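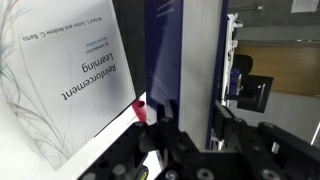
Lawal wrote back after the February update to say the technical shelf was the one its members kept asking for, and could it please be finished before the novels. We moved it up the schedule, and this report covers that work.

Library > Makura Reading Room > Progress reports

Print this page | E-mail this page

Progress to date

The grant paid for sorting, cleaning and reshelving about 1,000 books at the Makura reading room. The computing and mathematics section is now done. It takes up two bays by the window. Titles in it include Reinforcement Learning: An Introduction, second edition, by Sutton and Barto, which Lawal had on its request list.

Duplicates went into 8 boxes. Four of those have gone to Loto for its evening classes and the rest are in the back hall, waiting for a van.

Paperbacks are the slow part. They lean and slide when a shelf is not full, and the covers bend. We ordered bookends from Sasix in two sizes. The small ones arrived and are in use. The large ones are on back order, so the tall books are lying flat for now.

Spending

Labels and cleaning supplies came in under budget. Shelving went over, as one bay needed new brackets. We ask to move the difference between those two lines. The total does not change.

Next period

Fiction, A to M. Catalog entries for the computing section, which are half typed. The room will stay open in the afternoons and close on Thursday mornings for shelving.

Filed under: Grants & Reports, Collections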